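Bimanual arms and table clearing: where are we?
Household and Service Automation > General
5 replies

gonari_bench wrote:
Simple question for those running two-arm setups. Is clearing a table a solved chore or not? The Flemero people list it under "routine". Our own figures in September were 127 completed clears out of 200, same crockery each time. I would not call that routine.

tsakiris_l wrote:
Depends what you count as a clear. If a plate lands in the rack at a bad angle, did it pass? We score that as a fail and our numbers look far worse than everyone else's.
Loukia Tsakiris

vuster6 wrote:
It's solved for rigid items with a decent rim. Plates, trays, bowls. Grip the edge, lift, move. The remaining failures are calibration, and people blame the policy when they should be checking their wrist joints.

gonari_bench wrote:
Disagree. Recalibrated twice, no change. Low rims are the problem. The finger has to get under something that sits almost flush with the wood, and a dark shiny surface gives the depth sensor very little to work with. A person slides the thing to the table edge and doesn't think about it.

s_mavromatis wrote:
Agree on dark surfaces. My layout is two black trays, one rectangular and one large and round, plus a small white plate. The plate is the easy one. On the round tray the reflections move whenever an arm does, and the edge estimate goes with them. 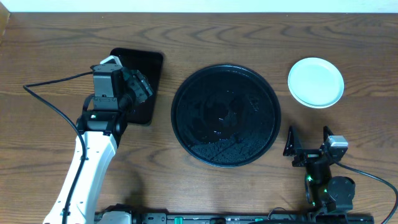 Reply 5 of 5
vuster6 wrote:
Fair point on reflections, though a matte tray would settle it — you are testing the sensor there, and the chore hardly comes into it. Stamatia, try the rectangular one alone for 10 runs and post the result. On the Liapis controller I would also drop the approach speed before touching anything else. I still say shop-floor trays are fine today. Kitchens I'll give you another 6 years.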